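Trakasville Makers Board > Equipment & Budget
Thread: Second arm or better grippers? need numbers by February

landen_shop
ok so budget is due. We have 3566 left for the bench. Option A – new fingers for both grippers plus spare cables. Option B – save it all toward the Hoekstra cart. Need opinions fast, form locks at 5.

gripfirst
Option A. easy. Glassware is where we lose time. The stock fingers are fine on boxes, not so fine on anything round and slick.

saadet_yurt
Disagree. Fingers are 589 a pair and we havent even tried pads yet. Pads are cheap. Try those first, then talk.

gripfirst
Tried pads at my old job, they peel off. Also look at what the bench is being asked to do now. Left gripper has the drinking glass on its side, right one is open over by the little cup, spill on the cutting board and a lemon parked on the corner. Kitchen stuff is the whole job this year.

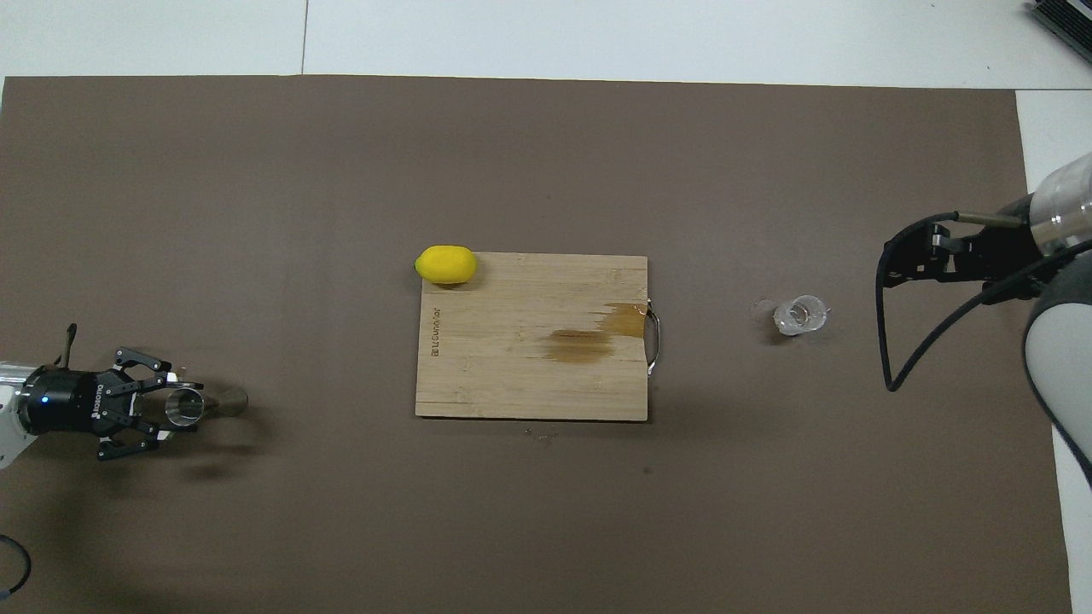 Re: Second arm or better grippers? (page 2)

saadet_yurt
Fine but then put a cable line in too. Big loop hanging off the right one. Id pay for proper clips before fingers, one snag and you lose a day.

landen_shop
Clips are in the spares line already. How many pairs do people want, one or two?

old_torque
Two. Mismatched fingers means two sets of settings, no thanks. And get a quote from Grandard, their lead time was 7 weeks last I asked so dont sit on it.

gripfirst
+1 two pairs

saadet_yurt
One pair, plus pads on the other side. Compare for a month. If pads are junk I'll say so here and you can all gloat

old_torque
a month of comparing is a month not ordering. 7 weeks!!

landen_shop
Putting down two pairs, clips, and a pack of pads for Saadet. Rest rolls to the cart. Shout before 5 if you hate it.

saadet_yurt
Dont hate it. Still think its backwards – get the thicker pads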